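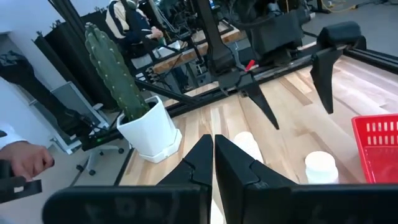 One respondent in the Honmont round objected to the word "clutter" on the first page of the questionnaire, writing that a table with a plant, a container and a basket on it is a table in use, and that the study should ask what people reach past before asking what they would remove. The wording was changed for the second round, and the objection shaped much of what follows in this section.

4.2 Standing objects on shared tabletops

Figure 3. A wooden tabletop with a potted cactus on a saucer, white cylindrical objects and a red plastic basket.

We use the term "standing object" for anything that remains on a work surface between tasks and is not itself part of the task. Potted plants are the clearest case. The cactus in Figure 3 occupies a small area when measured at its saucer, but its stems lean to one side and carry spines, so the area that people avoid may be larger than the area it covers. Earlier versions of the Stodada inventory recorded the base only. The present version adds a second measure, the reach margin, taken at the widest point of the object above the table.

Small containers raise a different problem. Respondents in both rounds tended to group lidded containers with whatever stood next to them, and many gave a single answer for the group. Where this occurred, the answer was entered once and marked as shared. Baskets were coded separately, as respondents disagreed on whether a basket is an object on the table or a place where objects are kept — a distinction that the Drirnance coding guide leaves to the coder.

The 2 rounds produced 706 usable entries, of which 265 concerned plants or their pots and saucers. Entries on plants were longer than those on containers and more often mentioned a fixed position, such as the side of the table nearest a window. Several respondents reported that they would move a container without thinking but would work around a plant for weeks. Spines were given as a reason in some entries, although the same habit was reported for plants without them.

We did not attempt to rank tables by tidiness. The Desmet scale, which does so, assigns a lower score to every added object and would therefore treat a saucer under a pot as a fault. In our material, saucers were described as protection for the wood and were seldom named among things to be cleared. They are entered together with the pot in Table 5.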